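The Table Nobody Could Sell

Nindthorpe, two hours up the coast road, rain the whole way. Population 661 on the sign, and somebody has shot at the sign. I was there for the auction. Every spring the old Casberg furniture works clears its back rooms, and every spring people drive too far to argue over chairs.

I wanted a table. Had wanted one for years. My own is a hand-me-down with a leg that comes off if you lean.

Brown furniture is cheap now, you've probably read that. Heavy dining sets, sideboards, the stuff our grandparents paid off in installments. Kids don't want it. Apartments can't hold it. The dealers I talked to at Nindthorpe were all pretty gloomy on the subject, and gloomy in the way of people who have a truck outside to fill anyway.

Ruaridh Gunn has been buying at this sale since he was nineteen. Big man, soft voice, pencil behind each ear. He told me he used to clear 1000 dollars on a good extending table and now he's glad of 700, less the gas, less the guy who helps him carry. "Chairs are worse," he said. "Six chairs is six times the glue."

He doesn't look at the tops first. Gets down on the floor with a flashlight and looks underneath. Saw marks, screw holes, old repairs. A top can be sanded and stained and waxed into anything, he says, but people get lazy underneath. I got down there with him. Dust, a wad of gum, somebody's initials in blue chalk. He seemed happy with what he saw. I saw gum.

The sale started late. It always does. Coffee from an urn, egg sandwiches, a heater that smelled like burning hair. The first fifty lots were lamps and I don't want to talk about the lamps.

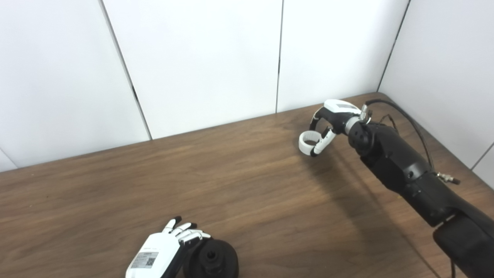 Then the tables. They went fast, faster than I could follow, and the catalog was no help because half the lot numbers had been changed in pen. A round one on a pedestal went to a couple from out of state who hugged. A long narrow thing from a convent dining room, benches included, went to a man who plans to put it in a brewery. Gunn bought two and let a third go, and then spent twenty minutes regretting the third.

What makes one table worth having and the next one firewood? I asked everybody. Nobody agreed. Height, said one woman, most old ones are too low for modern knees. Joints, said Gunn. A retired teacher in the sandwich line told me it was whether you could do a jigsaw puzzle on it and still eat at the other end, and I think about that more than I do the joints.

Finish gets people the most worked up. There's an oil-and-wax camp and there's a varnish camp and they don't sit together. Half the room swore by Flarnine, a paste that comes in a flat tin and stinks of oranges. You rub it on thin, wait an hour, rub it off, do it again next week. The other half said it goes gummy in August and they wouldn't put it on a fence. Gunn uses it, but only on the legs, and wouldnt say why.

Water rings came up a lot. The white ones are usually in the finish and can often be coaxed out. Black ones have gone down into the wood and are a different sort of afternoon. One dealer leaves them in. Says buyers like a bit of history so long as it's small and round.

By three the good stuff was gone and so was the coffee. Lot 50-something, I'd lost track, was what they call the MacLeish table, and there was a groan when it came up because it comes up every year. Made at the works for a MacLeish who never collected it. Ten feet long, doesn't come apart, won't go through any normal door. The auctioneer started high, came down, came down agian, and then just stood there. A cough. The heater ticked.

I had my hand half up. I'd like that noted. I live on a third floor.

It went back against the wall, and two boys sat down on it to eat their sandwiches, and an older woman told them to get off, and they got off, and then when she left they got back on.

I helped Gunn load. He wraps everything in moving blankets and old curtains, ties it with rope, won't use straps. Tops face in, always. He'd found something for me, as it happens, out behind the shed with a stack of drawers on it: small, four square legs, a crack along one side that he said would hold if I didn't put a typewriter on it. Forty dollars. I gave him fifty and he gave me the ten back.

It's in my kitchen. One of the legs is a little short and I've folded the auction catalog under it.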